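Speaker notes: Sample custody in equine doping control, from stall to laboratory

Session time 10:30. Slides advance manually. Pause after each section heading.

Slide 1. Scope

Talk covers post-race urine and blood collection at the track and the paperwork that travels with it. Laboratory methods are out of scope. Threshold values for specific substances are out of scope. Anyone who wants screening limits should see the handout from the Destbridge session.

State the main claim early: most contested positives in our review were contested on custody grounds, and the chemistry was rarely the weak point.

Slide 2. Where the data comes from

Resska review, one racing season, two tracks: Destbridge and Borkus. 1203 sample kits opened. 41 had at least one custody defect. Define defect before showing the table: any missing signature, mismatched number, unrecorded time, or seal that could not be matched to the form.

Do not compare the two tracks directly. Borkus races more two-year-olds and runs shorter cards. The kit suppliers were also different until November.

Slide 3. Tagging and escort

Horse is tagged at unsaddling. The tag goes on the halter or bridle, never on the lead shank, which gets swapped. Escort stays within sight of the horse from the tag point to the test barn. If the horse is hosed or walked on the way, the escort writes down start and stop times.

Microchip is scanned at the barn door and read aloud against the race program. The trainer's representative initials the scan line. If the chip does not read after three passes, use markings and tattoo, and note both on the form. A second scanner should be kept charged at the barn. At Borkus it was found uncharged during two of our visits.

Slide 4. The stall

Clean bedding for each horse. No shared water buckets. Collector wears fresh gloves and changes them between urine and blood. Gloves come off before the pen is picked up, or the form picks up whatever was on them.

Urine wait is limited to one hour at Destbridge. After that, blood only, and the form must say so. Seven of the defects were blank urine fields with no reason given.
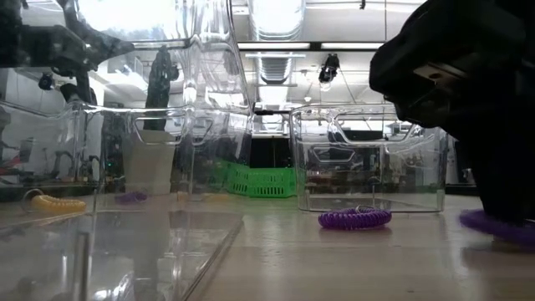
Purple coil bracelets and clear bin, tabletop.

Slide 5. Splitting and sealing

Order matters on this one, so read it slowly.

Representative picks a sealed kit. Collector opens it in front of the representative. Fill bottle A, then bottle B. Cap both. Apply numbered seals. Read both numbers aloud. Write both numbers. Representative signs last, after the numbers are on the page.

The most common fault was signing first. It saves a minute or so and leaves a signed form with blank number fields. The Khasawneh appeal turned on this. The panel accepted the laboratory result and still set the finding aside. Take questions on Khasawneh at the end, as it runs long.

Slide 6. Storage and transfer

Refrigerator locked, log on the door, one key holder per shift. Samples are held up to 10 hours before courier pickup. Temperature is written at lock and at unlock. A data logger inside the box is better than a door reading, and the Resska report recommends one per shipment.

Courier signs for the box by box number only. The courier has no reason to see horse names, and the transfer form should not have a field for them. Check the Borkus form on screen: the field is still there, lower left.

Slide 7. Changes proposed

Move the signature line below the seal number fields. Add a check box for blood only, with a reason line. Drop the horse name from the transfer form. Print the time fields in 24-hour format. Several entries in the review could have been morning or evening.

Revised form has been used at Destbridge for part of a season. No defect rate to report yet. If asked, say the count is too small to quote.

Slide 8. Questions

Likely ones: who pays for the split sample test (owner, in both jurisdictions), whether video in the test barn replaces the escort log (no), how long B samples are kept (see handout, page two). Leave the form on screen during questions.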